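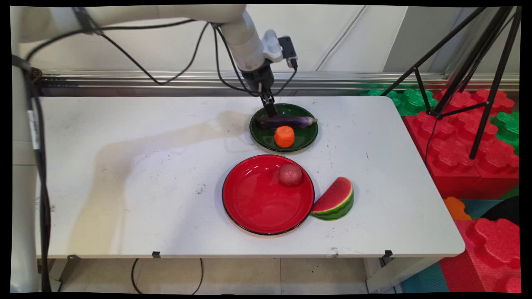 L'assiette verte, la rouge, et la table blanche qui en a vu d'autres.

Je vous avais promis un billet sur les assiettes de couleur et je le repousse depuis décembre, alors voilà, je m'y mets, le thé est prêt et la maison est calme (il est dix heures du soir, forcément).

Tout est parti d'une remarque de Lizeth, Lizeth Betancur, que les anciens lecteurs connaissent pour sa confiture d'oignons. Elle mangeait chez moi, dans mes éternelles assiettes blanches, et elle m'a dit que ma salade avait l'air triste. Ma salade ! Sur le coup j'étais un peu vexée. Et puis le lendemain midi j'ai ressorti du fond du placard un vieux plat bleu hérité de ma tante, j'y ai mis exactement la même chose, et j'ai dû reconnaître qu'elle avait raison.

Depuis, je regarde les couleurs partout. L'aubergine et la mandarine dans l'assiette vert foncé, par exemple, je n'y aurais jamais pensé, et pourtant je trouve ça superbe. Le violet devient plus profond, presque sévère, avec ce bout lavande tout pâle qui l'éclaire, et l'orange saute aux yeux. Sur du blanc, l'aubergine prend toute la place et on ne voit plus qu'elle. Sur du vert, les deux se tiennent compagnie.

L'assiette rouge, je suis plus partagée. Elle est belle, brillante, avec son fin liseré noir (j'ai un gros faible pour les liserés noirs, ça finit une assiette comme un ourlet finit une jupe). Mais le petit fruit rosé posé dedans, pêche ou litchi, je vous laisse choisir, s'y perd un peu, rose sur rouge. La tranche de pastèque, à côté, s'en sort beaucoup mieux grâce à son écorce verte rayée. Moi j'aurais fait l'échange : la pastèque dans la rouge, le petit fruit dans la verte avec la mandarine, et l'aubergine directement sur la table. Rafail n'est pas d'accord, il dit que le rouge sur rouge fait riche. On en a discuté pendant tout un trajet en voiture – sur l'autoroute, avec les enfants derrière qui demandaient si on pouvait parler d'autre chose.

Bon, et chez moi alors ? J'ai fini par craquer. J'ai acheté 2 assiettes vertes et 3 rouges dans une petite boutique de Birbridge, celle qui fait l'angle et qui vend aussi des paniers. 10 euros l'assiette, ce n'est pas donné, mais elles sont lourdes et elles tiennent bien en main. Pourquoi trois rouges et deux vertes ? Il n'en restait que deux, des vertes, et la dame attendait un arrivage. J'y retourne au printemps.

À l'usage, voici où j'en suis. La verte est devenue l'assiette de tous les jours. Les carottes râpées y sont magnifiques, les œufs aussi, et même un reste de riz a l'air d'avoir été voulu. La rouge, je la garde pour les choses claires : le fromage blanc, les endives, les poires au sirop. Les fraises dedans, j'ai essayé, on dirait qu'elles ont disparu. Et la sauce tomate, n'en parlons pas.

Pour la table en dessous, je reste fidèle au blanc, même marqué. La mienne est couverte de petites traces, il y en a une en forme de virgule que je dois à Iason et à son feutre indélébile, et j'ai arrêté de frotter. J'avais pensé à une nappe, j'en ai même repéré une à 110 euros (une folie, en lin, couleur ficelle), mais avec des assiettes aussi vives je trouve que le blanc tout nu marche très bien, et les marques, on s'y fait.

Dernière chose, pour ceux qui laissent les fruits sur la table toute la journée comme moi : une seule assiette à la fois, et peu de choses dedans ! Avant, j'empilais tout dans un grand saladier et les mandarines du dessous finissaient molles. Maintenant j'en sors quelques-unes, on les voit, on les mange. Stelios, qui ne touchait jamais un fruit, en prend un en passant quand il rentre de l'école. Je ne dis rien, je fais semblant de regarder ailleurs.

Dans le prochain billet je vous donne la recette de l'aubergine au four de Themis, celle avec le miel et le thym. Je l'ai ratée une première fois (four trop chaud, et puis le téléphone a sonné), donc je la refais avant de vous l'écrire. Et si vous avez des assiettes jaunes, dites-moi ce que vous mettez dedans, j'hésite depuis des semaines.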